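3.2 Low storage units in shared rooms

The second group of furniture in the Gelleck survey consists of low open shelving placed along walls and at the edges of seating areas. Such units serve two purposes. Their compartments hold items in regular use, and their tops receive whatever a person sets down on the way through the room. Sandhu's earlier work at Rorkness treated these surfaces separately; the present study records them together.

Units with curved fronts were assigned their own category. Where the front recedes, the compartments grow narrower, and residents tended to leave the narrowest ones unused. Colored interiors, as in the unit shown in Figure 4, were noted on the survey form but were not analyzed as a factor. Decorative objects were recorded by type and position. A potted plant, real or artificial, was entered as a fixed item if it remained in place across all 8 visits.
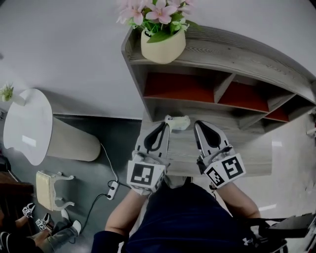 Figure 4. Curved shelf unit in gray wood with red-lined compartments and a potted artificial plant on top. A small cream-white object lies on the wooden surface.

Small loose items presented greater difficulty. Many measured less than 50 mm on their longest side and were moved between visits, so that a single unit could yield several different inventories in the course of April. Following Wilen, we assigned each item to the surface on which it was first recorded and logged later positions separately.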